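July 20, 2019

Rain at last, and I have been sitting with the back door open since supper just to hear it come down on the water butt. I do love that sound after a dry spell. The beans will be pleased, and so am I, as it lets me off the watering and leaves me a whole evening for writing this up, which I have put off for the best part of a fortnight. My apologies to the two or three kind souls who still look in on this diary and must have thought I'd given it up for good.

The big news is that I walked the last stretch of the Sengar path. There, I've said it! 164 miles from the harbour at Lustent to the old mill bridge at Grekham, done in bits and pieces over three summers, and finished on a muggy afternoon with a blister on my left heel and half a cheese roll in my pocket. I had always pictured myself arriving with a bit of a flourish, but in the end I stood on the bridge, looked at the river for a while, and then went to find out when the bus left. It left in four minutes, so I ran for it, blister and all.

But I am getting ahead of myself. I had six days for the last leg, and the first two were the easy sort of walking, along the river meadows with the willows on one side and cows on the other. I am fonder of cows than I used to be. They come up in a crowd and breathe at you and then lose interest, and I find that rather restful. I slept the first night over a pub where the bed sloped towards the window, and the second in a very clean guest house where breakfast was served at seven sharp and there was stewed rhubarb, which I haven't had since I was small. I had two helpings and would have had a third if I'd been braver.

The third day was the climb over Rundside, which I had been dreading ever since I bought the map. I had read all sorts about it and had quite made up my mind that I'd be on my hands and knees by the top. It was steep, I won't pretend otherwise, and there's a nasty loose bit where the path crosses the old quarry track, but I took it slowly and stopped a great deal to admire the view (that is, to get my breath back). On the top there was a wind that nearly had my hat, and larks going up all round, and I could see the river lying down in the valley like something dropped there. I ate my lunch behind a wall and felt very well pleased with life.

I have learned a good deal about food on this walk. The first summer I carried far too much of it, tins and all, and a fruit cake that weighed as much as a baby. Now it's oatcakes, cheese, apples, and a few little packets of something with a good strong taste to liven up whatever I've got. By the fourth day an oatcake needs all the help it can get.

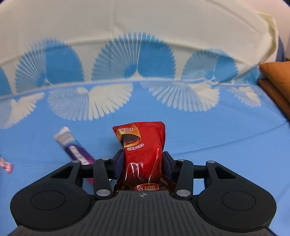

A shiny red packet for the food bag.

Where was I? Coming down off Rundside, which was far harder on the knees than going up. I spent that night in a farmhouse with walls so thick that the windowsill made a seat, and I sat in it with my feet up and wrote postcards until the light went. I was asleep by nine and heard nothing at all until the cockerel.

The fourth and fifth days have run together in my mind a bit. There was a long lane with meadowsweet on both sides, so thick you could smell it before you turned the corner. There was a church with a yew tree that you could stand right inside, and a bench where I took my boots off and very nearly didn't put them back on again. I got lost once, in a wood where the waymarks stopped, and went round in a great loop and came out by the same gate I'd gone in at. I was cross for a good half hour and then I met a spaniel, and after that I was all right.

And then Grekham, and the bridge, and the bus, as I've told you.

It has been odd being back. I keep waking early and thinking I ought to be lacing something up. I've washed all the socks and brushed the mud off my boots, and the maps are in a heap on the kitchen table, gone soft along the folds. I should like to keep them all together, with the bus tickets and the pressed flowers and the little notebook with its wet corner, where I can get at them on a winter evening. A nice tin would be the proper thing, but a plain cardboard box will do me very well until I come across one.

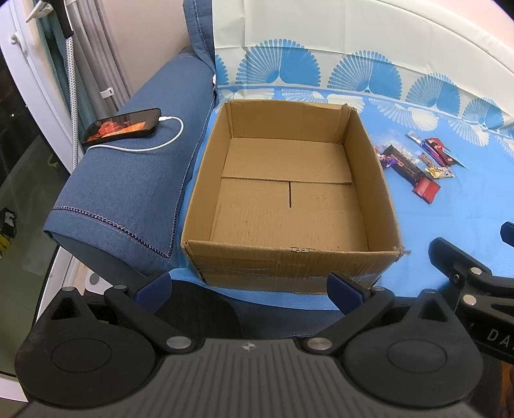
Cardboard box, with nothing in it yet.

I have also been adding up, as I rather like a sum. I wrote down every penny I spent on the walk, beds and buses and teas, in the back of the notebook, and over the three summers it comes to 3854 pounds. I had to sit down! Mind you, that includes new boots and the waterproof, and I shall have both of those for years if I look after them. I don't grudge any of it, and certainly not the rhubarb.

As for what comes next, I have my eye on the coast north of Lustent in October, only a few days of it, when the holiday people have gone home and the rooms are cheaper. I've sent off for the map already. The rain is easing off now and something has been at the lettuces again, so I'm going out with the torch to have a look.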